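Nerness Pizza Steel, 3 mm
Code 3942

Plain steel plate for home ovens. Goes on the top shelf, preheat it properly, base crisps up underneath while the cheese is still soft. Made by Patitz, finished by hand at the Nurnunent works. Weighs a bit, so use 2 hands.

Good for — thin crust, rolled pizzas, flatbreads, garlic bread. Not for microwaves.

Comes ready oiled. Wipe it, dont soak it. No dishwasher. Rust spots scrub off with salt and a drop of oil, then bake it empty for an hour.

Chiang peel (code 584) sold seperately. Fits the steel edge to edge. Takes pizzas up to 12 inches.

Back in stock September. Orders in by Monday go out same week.
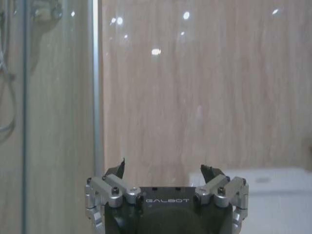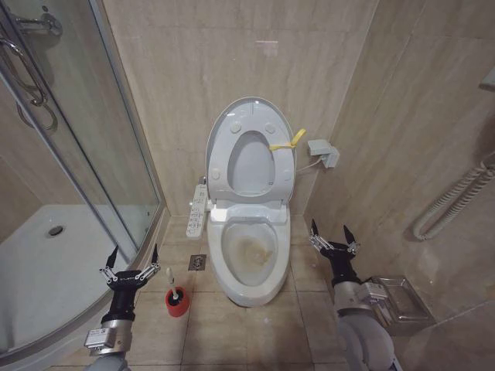
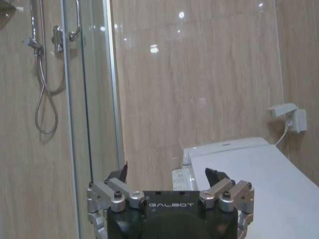
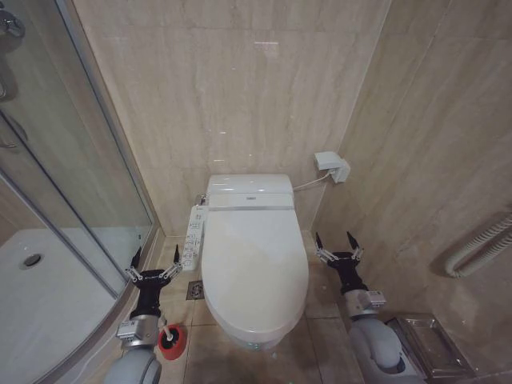 Can I cut the pizza on the steel?
Best not — it blunts the wheel and marks the surface. Slide it onto a board first.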